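This site uses cookies to improve your visit. By continuing to browse, you accept our cookie policy.

Matcombe firm opens orders for two-arm table kit

Last updated: April 15, 2019

MATCOMBE – A local automation company has begun taking orders for a tabletop robot kit aimed at small kitchens, packing rooms and test labs that handle jars, bottles and cups in short runs.

Konia, which has its workshop on the east side of town, calls the product Clitent. The kit covers mounting plates, grippers, cabling and control software for a work cell with two arms facing each other across one table. Buyers can supply their own arms or lease them through the company.

"Most of the people who call us fill a few hundred jars a day," said Daryna Levchenko, who runs sales at Konia. "They can't justify a full line. They want something they can set up for one job this month and a different job the next."

The software comes with 105 preset moves, such as picking up a container, tilting it and setting it down in a marked spot. Users can change a move by guiding the arm by hand and saving the new path. Konia says a person with no programming background can finish the basic training in three days.

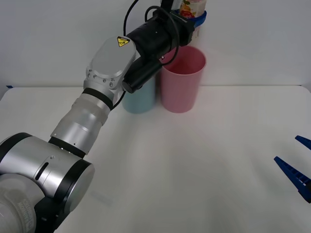
One arm with a jar at its tip, with two cups near the back of the table.

The company started trials in January at Dovhaniuk, a maker of fruit spreads that also prepares tasting samples for stores. Hartmut Hamann, the production manager there, said the cell has handled over 1,000 jars so far.

Hamann said setup took longer than he expected. The first set of grippers marked some of the labels, and Konia replaced them with a softer version. He also said staff had to reroute a cable that kept catching when the arm turned all the way back.

"It's slower than a person on a good day," he said. "But it does the same thing at the end of the shift that it did at the start, and my people can be doing the mixing."

Dovhaniuk has not decided whether to keep the cell after the trial ends. Hamann said the decision will depend on how well it handles a new, wider jar that the company plans to use for its summer products.

Keegan Costigan, an engineer at Konia, said an update to the software will let the two arms pass an item between them without stopping. For now, one arm waits until the other has cleared the shared part of the table. The update will be free to anyone who orders this year.

Konia is quoting prices case by case – the cost depends mainly on whether the buyer already has arms. Delivery takes nine weeks, and a service plan covering replacement grippers and phone support is sold separately.

Related stories
Dovhaniuk adds second filling room
Community college to offer evening course in machine safety
Matcombe business park fills last open units
Uliana Sirko: What small food makers want from automation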